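15/10/2020

Bench 2, crumbs and loose cables

Carrying on from the July notes on wiping. Rajkumari Garg asked for one page she can take to the Wusham people before they settle what goes into the kitchen trial, so I'm writing this one in full sentences. The question she wants answered is whether tidying and wiping a table is a solved chore. My answer today is no, with parts of it close.

Where we left it in July: the arm could wipe a bare table with a folded cloth already in its grip, in straight overlapping strips, and do it well enough that I stopped checking. That was a bare table. Everything since then has been about what happens when the table has things on it.

Split the chore into pieces, because they are not equally hard:

Finding the rigid objects and moving them off. Fine for mugs, boxes, the tape dispenser. Still poor with flat things such as a coaster or a single sheet of paper, where the fingers can't get under the edge. Panagiotou's trick of dragging the thing to the table edge and pinching it there works, but only on a side of the table the arm can reach past. On bench 2 that is one side.

Finding the dirt. Wet spills we skip for now. Dry crumbs are the current work. See below.

Picking up the crumbs. Not the same as finding them. The fingers are far too blunt to pinch a crumb, so it has to be cloth or brush.

Cables. Nobody put these on the original task list and they have eaten the most time.

Crumbs first. The detector was trained on toast and cereal on a dark countertop and it did badly on the white top. I expected white to be the easy case, with the dark bits standing out. The large bits do. The trouble is with scuffs and soft shadows, which it keeps calling dirt. It then goes and wipes the same mark over and over, since the mark never goes away, and the task never ends. I put in a limit of 4 passes over any one spot, after which it writes the spot down as "stain, leave" and moves on. It's a crude fix. It is also what I do at home.

We went through the 641 labeled crops again this morning. A fair number of the ones marked "crumb" are scuffs. Two people labeled them and they clearly had different ideas. I have written a rule on the whiteboard: if you can't say which way the edge goes all the way round, label it "mark" and not "crumb." Relabeling is slow but I would sooner have that than another week of changing thresholds.

Ran the wipe with the new labels on part of the set only, so treat the following as a first look. 13 trials, dry crumbs, no objects on the table except the cable in some of them. Without the cable, the table came out acceptable in all but 2. One of those was a fold in the cloth that rode over the crumbs and left them in a line. In the other it pushed the crumbs off the far side onto the floor, and the table was then clean as far as the software was concerned. I counted it as a failure. Rajkumari thinks a customer would too. The Promison spec only says "surface free of visible debris," so by the spec it passed. We should ask them to change the wording before somebody holds us to it, or before a competitor meets it that way.

With the cable on the table, I don't have a number I would give to anyone. The behavior changes with how the cable is lying. If it lies flat all along its length the cloth can go over it, and leaves a strip of crumbs on each side where the cloth bridges. If part of it stands up off the table in a loop, the cloth catches the loop and drags whatever is at the other end. A plug at the end makes it worse. It has enough weight to stay put for a while and then it comes all at once.

Things tried for the cable:

a) Treat it as an obstacle and wipe around it. Safe, and leaves a big unwiped patch, because the planner draws a box around the whole curve. An S shape in a box wastes most of the box. Could use a tighter outline. The Wulov library is supposed to do this and I have not gotten it to build here.

b) Pick it up by the plug and put it to one side. Best of the three when it works. The plug is flat and small and the fingers have to come down very close to the table to hold it. At that height I am nervous about the fingertips touching down, and I have the speed turned right down for the last bit. Also, moving one end of a cable moves the middle somewhere new, so it has to look again before it wipes. That second look was missing from the script until after lunch.

c) Sweep it aside with the back of a finger. Fast. Works on a free cable. On a cable that is fixed at one end it just springs back, or half back.

Going with (b), and (a) as the fallback when the grasp score is low. Dropping (c).

What a person does is lift the cable with one hand and wipe under it with the other, without looking very hard. I timed myself and stopped the clock before I had properly started it. We have one arm on this bench. With two arms the cable problem becomes a different one, perhaps easier, perhaps only more expensive. Not something we can settle before the trial.

So for the Wusham page, Rajkumari, I suggest we say this much:

Wiping a clear table: ready for a supervised trial, dry crumbs only.
Clearing mugs, boxes and similar first: ready, slow. Plan on a person being quicker for the foreseeable future.
Flat items: not ready.
Cables, charger leads, headphone cords and so on: not ready. Ask them to keep cords off the trial tables, and write down that we asked.
Spills: not attempted.

I would leave out any sentence with the word "autonomous" in it. Someone picks the cloth, folds it, puts it in the grip, and rinses it afterwards. Put all of that together and it takes longer than the wiping. If they want a labor-saving figure we don't have one and should say so. What the machine may be good for is the dull repeat case, the same long tables several times a day with the same sort of mess, where a cloth holder could be fixed in place and the set-up cost is paid once. A family kitchen is close to the worst place to begin, and I have said this before.

Same goes for the shop floor, for what it's worth. Panagiotou asked if we could point the crumb code at swarf on the assembly benches. The finding part, maybe. I don't want a cloth full of metal chips going back and forth over a painted surface. A brush head, then, and a tray at the edge for it to push into. The tray would also take care of the crumbs-on-the-floor failure here, so it is worth making regardless.

To do:

Finish relabeling crops, mark versus crumb.
Add a "where did the crumbs go" check at the far edge.
Make the edge tray. Cardboard first.
Slower approach on the plug grasp, and log finger height each time.
Ask Promison about the wording of the debris line.
Try the Wulov build on the other machine.
Get a second white cloth of the same weave. The new ones shed lint and the detector counts it as dirt, correctly.

Lamp position as before, don't move it. The shadow under a raised cable is soft with the light from above, and I'd like to keep that constant until the relabeled set is in. 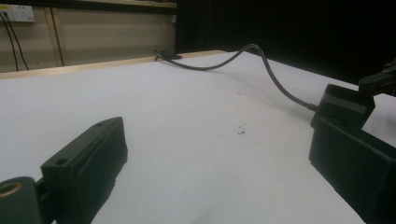

Bench 2, white top. Cable looped up off the table with the plug near the far edge, a few dark specks between the fingers.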